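Batch-mixing iced punch for an outdoor supper: dilution and holding time
Forum: Food, Drink and Hosting > Summer Catering

terovden_tap
I am serving a cold black tea and lemon punch to 24 people on a patio in August. It will be in the sun until early evening. Last year I put ice straight into the dispenser and the last glasses were mostly water. Is there an accepted method for working out dilution in advance, or do people just make it strong and hope?

M. Kikuchi
Make it strong, but measure. Brew at double strength, chill it overnight, then add cold water to reach the strength you want at first pour. No ice in the dispenser. Ice goes in the glass, where the dilution is limited to one serving.

hatsue_m
I disagree with leaving the dispenser without ice. In direct sun a glass dispenser warms quickly and the drink going over the ice is then warm, so the ice in the glass melts faster. You have moved the problem to the guest. Freeze part of the batch in loaf tins and use the blocks. They melt slowly and what they release is punch.

M. Kikuchi
Frozen punch is fine for tea. It is less good with lemon, as the pulp settles in the block and comes out bitter at the end. Strain first if you do it.

hatsue_m
Strained, yes. I took that as read.

Alper Gezer
Neither of you has mentioned shade. We did a supper in Lurnemville with two identical dispensers, one under the parasol and one on the serving table at the edge. Same batch, same blocks. The shaded one still had ice in it at 9 and the other had none well before that. Move the table first, then argue about blocks.

terovden_tap
The table cannot go under cover, the awning only reaches the seats. I could hang a sheet behind it on the west side. The dispenser is an Indport, single wall, no insert. How much of the batch should be frozen?

hatsue_m
A quarter. More than that and the first servings come out too concentrated, unless you have allowed for it.

J. Troncoso
Sheet is a good idea, weigh the bottom hem. I would also split the batch into 4 jugs and keep three of them in the fridge. Refilling a small jug is more work but each one is only outside for a short time. On snacks: put salted things out late, or the first jug goes in minutes. 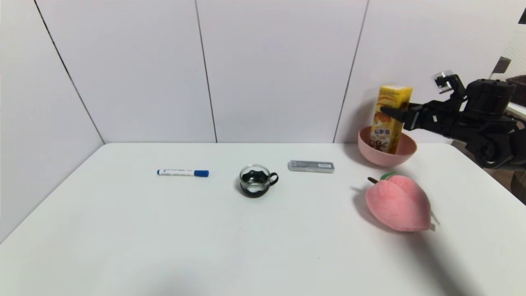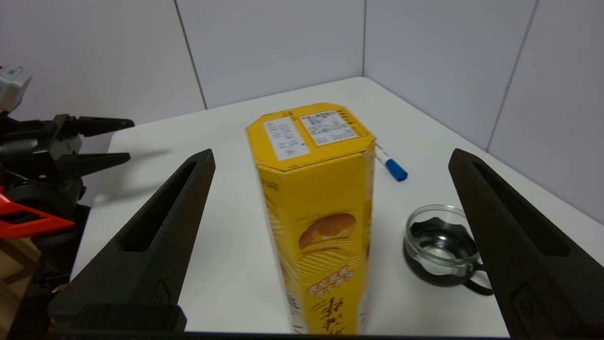
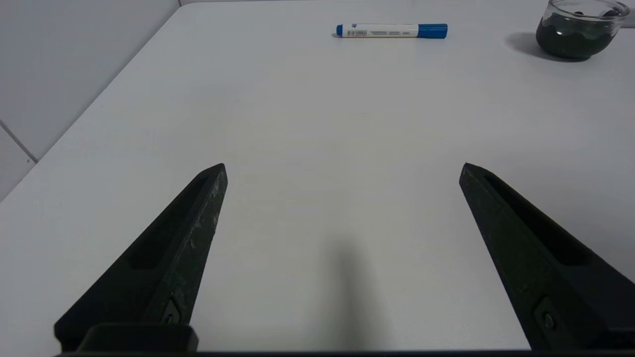

For the lemon, add it per jug at the point of serving. Tea and lemon left together overnight goes dull in my experience – the flavour more than the colour.

M. Kikuchi
Agreed on the lemon. Sugar can go in while the tea is hot.

Alper Gezer
Jugs need someone on duty all evening. With a dispenser you can sit down and eat.

J. Troncoso
It takes around 15 seconds to swap a jug.

Alper Gezer
And a walk to the kitchen each time.

terovden_tap
I will do the dispenser with a quarter frozen, strained, and keep one spare jug in the fridge for late arrivals. Lemon added outside. Going to test a half batch first and see how the blocks behave.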